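Robot Arms in Simulation: Notes for Unit 4

Read these before you come to the lab, please. I know the handout for Unit 3 ran long (sorry!) so I've tried to keep this one to the stuff you'll need with your hands on the keyboard.

Where we are

By now everybody has the Surnmont simulator installed and has moved the arm through the warm-up poses. If yours still crashes on startup, check that you unpacked the Bramano asset pack into the same folder as the simulator and not inside your downloads. That one folder mix-up caused most of the emails I got last week. Your settings file from Unit 3 will still work, but change the port to 1111 before you open it, or you'll be fighting your partner for the same connection.

What we're doing this time

The Tray task. You get an arm, a tray, and a few other objects in the world, and you write a controller that brings the gripper up to the tray without knocking into anything on the way. Grasping is Unit 5. I mean it! Every year somebody jumps ahead and writes a gorgeous grasp routine on top of an approach that misses by a mile, and then we spend the whole lab pulling it apart again.

Frames, one more time

I graded the Unit 3 quizzes and frames are still where people lose points, so let's go over them again. The world frame sits still. The tool frame rides along with the gripper. When you tell the arm "move up," you have to know whose up you mean. If the wrist is tilted, up in the tool frame can be sideways in the world, and your arm will wander off in a direction that makes no sense to you and perfect sense to the math.

My own habit is to write the frame into the variable name. So I have tray_world and tray_tool, and I never have a plain tray. It's ugly and I love it. Steal it.

Waypoints

Use at least two between the start pose and the final approach. The first gets you into the neighborhood, the second lines up the wrist, and then the last stretch is slow and straight. The default speed in the Tedura planner is way too quick for that last stretch, so turn it down (the slider is under Motion, or set it in code if you're past sliders).

The simulator stops your run after 2000 steps. That sounds like plenty until you slow everything down, so print your step count as you go.

Looking through the wrist view

Turn on the wrist view while you debug. The overview is nice for showing your roommate, but it flattens everything, and a gap that looks fine from across the room can be no gap at all. From the wrist you get the gripper housing at the bottom of the window and whatever you're approaching past it. Corners are the part I'd watch. A corner gives you two edges to line up against, and you can tell much sooner if you're drifting left or right. Keep an eye on the big neighbors, too. The red thing in my view has a fat curve to it, and if you only test against the tray your path will cheerfully swing the gripper right through its side.
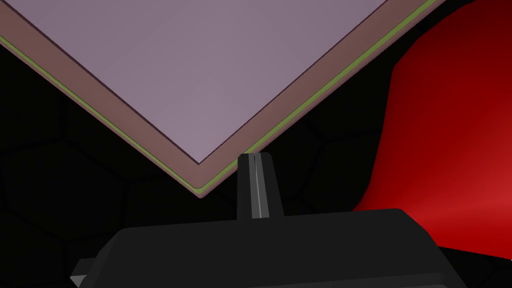 What to turn in

1. Your controller file, with your team name in the first line.

2. A log from one full run. Don't trim it. I like seeing the bad parts.

3. One wrist view screenshot from the approach, with a sentence or two on what you'd fix next.

It's all due February 15, 2025, through the course page. The whole thing is worth 24 points, and half of them are for the log and the write-up, so a controller that bumps the tray can still do fine if you tell me why it bumped.

Optional reading

The Shehu notes on approach vectors, first section only. The second section gets into stuff we don't touch until much later, and the notation changes halfway down the page, which drives me nuts.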